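Pralter Street swap day is back, and it's getting bigger

Feb 28, 2019

If you've walked past the old Pollock Hall lately you'll have seen the new sign on the door, and yes, it's true - the Plelthorpe swap day is coming back in April. I rang the hall this morning to check, and then I rang my mum, who has been asking me about it since before Christmas.

For anyone new to town, the swap day works like this. You bring along things you don't want any more, you get a paper token for each one, and you spend your tokens on things other people didn't want any more. No money changes hands, apart from a gold coin at the door and whatever you drop on sausages and tea. I've been going for years and my kitchen is mostly made up of other people's kitchens by now (I'm only a little bit ashamed of this).

Last year's was called off when the hall roof started leaking over the stage, and I think a lot of us assumed that was the end of it. The repairs took much longer than anyone was told they would. But the roof is finished, the floor's been sanded in the main room, and the hall was happy to give me the details over the phone.

Doors open at 7 in the morning for people dropping things off, and the swapping itself kicks off a bit later once everything's been laid out. There'll be 44 tables this time, which is the most they've ever fitted in. A few of them will be in the side room, so don't do what I did the year before last and go home without looking in there. I missed an entire table of jigsaws and I'm still hearing about it. 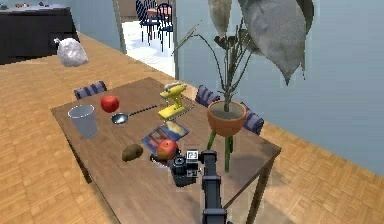 The biggest change is the limit. You can bring up to four boxes per household, and they're going to be stricter on it than they used to be. I'm in two minds. On one hand, I've seen people turn up with a full trailer and clog the driveway for half an hour. On the other hand, my neighbours are clearing out a whole house at the moment and four boxes won't even get them through the hallway cupboard. The hall told me that if you've got more than that, you can ring ahead and they'll try to find you a spot on the afternoon list.

Electrical gear is welcome again too, as long as it's been tested and tagged. The hardware shop on Prolach Road will do the tagging for free in the week leading up to it, so take your toasters and lamps down there early and don't leave it until the last afternoon like everybody always does. Books, toys, tools, crockery and garden bits are all fine. They won't take mattresses, car seats or anything with petrol still in it. Clothes get their own racks near the back, and they've asked that you wash them first, please!

They're expecting around 300 people through the door, so parking will be the usual headache. The oval will be open for cars if the ground is dry enough, and if it isn't you're best off leaving the car near the library and walking up. It's a bit of a hill on the way home with a box of saucepans, I'll warn you now.

The exact date goes up on the hall noticeboard once they've sorted it out with the netball club, who use the place most weekends. Anyone who can lend a hand with packing up can put their name on the sheet beside it. I've already put mine down for the tea urn.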